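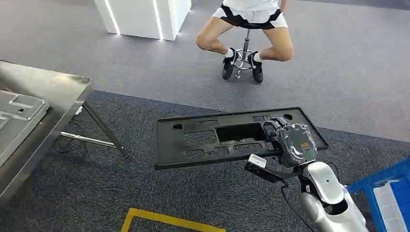
Slide 4. Panel transfer: the task

Large flat part, one gripper, one contact region. The black panel is held at its right end only, table to the left, crate to the right. Say this early, as the grasp point drives everything on the next two slides.

The panel is mostly holes. Point at the big central opening, then the smaller slots. A depth-only segmenter tends to split the part in two across an opening like that. Our method (Willik) fits the outer rim first and treats interior gaps as unknown until the rim closes.

Slide 5. Data

3,597 grasp attempts, 12 panel types, one arm. Labels by Ikhsan Hutapea. Seven panel types used for training, the remainder held out. Mention that the split is by type and no held-out part appears in training in any pose.

Slide 6. Result

Against the Enix baseline, median rim error on held-out types falls by 19 per cent. Pause here. The gain comes almost entirely from parts with a central opening; on solid panels the two methods are level. Do not oversell.

Slide 7. Failure cases

Sag at the free end when the grasp is far off centre. The model assumes a rigid part. Gavin Haldane has a version with a bending term, not ready to show.
Reflections from brushed metal worktops. Filtered by height above the table plane, which fails when the part is lying flat.

If asked about cycle time: not measured in this study. If asked about two arms: see Malabanan, backup slide 2.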